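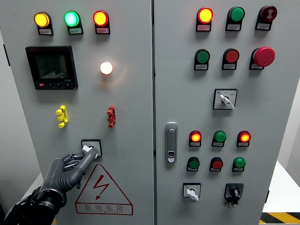 From: Aileen Pascual
To: shop-automation list
Subject: Re: [shop-auto] can they do the boring chores yet?

Hi everybody,

Sorry for the slow answer, we had inventory all through January and I'm only now digging out of my inbox.

Hakim Oei wrote:
> We run a small bottling line and my night person spends most of
> the shift walking around turning things on, turning things off
> and writing down what the panel says. Is anybody on this list
> close to handing that to a machine? I don't need dancing. I need
> a switch turned at 4 a.m. And while we're at it, my wife wants
> to know about laundry.

Laundry first, since your wife asked so nicely – no. My sister-in-law has watched every towel-folding demo going and she still folds her own towels. Cloth is awful. Every sock is a new problem, and then somebody moves the hamper.

Panel rounds are a different story, and I've gotten pretty excited about them (my coworkers at Bonow are sick of hearing it). A panel stays where you put it! The E-stop is in the same place tomorrow as it is today, and the layout was drawn up by somebody with a ruler. If I had to bet on one chore going to a machine with fingers, it would be this one, way ahead of dishes or sweeping under the lathes.

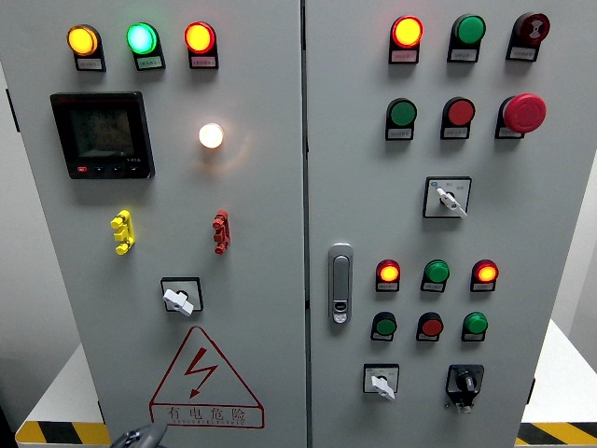
What I'd worry about is the reading more than the turning. Getting a finger onto a lever is a mechanical problem and people are chipping away at it. Knowing what state things are in before you touch anything is where I'd want to see some proof. A green lamp that's lit can have a center so bright it's nearly white, and the meter next to all that glow has only faint rows of numbers on a dark gray screen. I squint at ours, and I've had 57 years of practice at looking at stuff. So Hakim, before you ask any vendor about hands, ask what it does when it can't read a number. If the answer is "it guesses," go home.

The other thing is the money. Tjoa quoted us 2000 a month for a trial, and my boss said he could put remote contacts on the whole line for 800 and be done with it. He's right for a new line. For our old one he's kidding himself, because you'd be opening up doors that haven't been rewired since before I started.
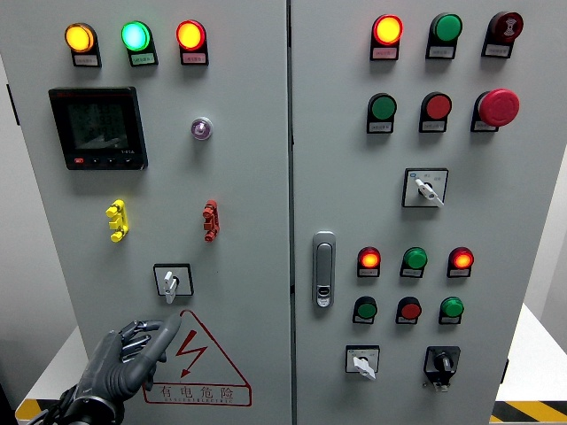 Retno Harahap wrote back to me off list that I'm being too easy on the turning part, and said I could pass it along. Her shop tried it on a practice cabinet for a few weeks. "Pushing buttons went fine," she wrote, "but a selector that's halfway between two positions looks a lot like one that's all the way over, and you feel that in your wrist." She'd let a machine do the walking and the log sheet now, and keep a person for anything that gets turned.

I think I'm with her for this year. Has anyone gotten further than that on a live line? Also does anybody still have the Wondberg log template, the one with the shift columns? Mine won't open anymore.

Aileen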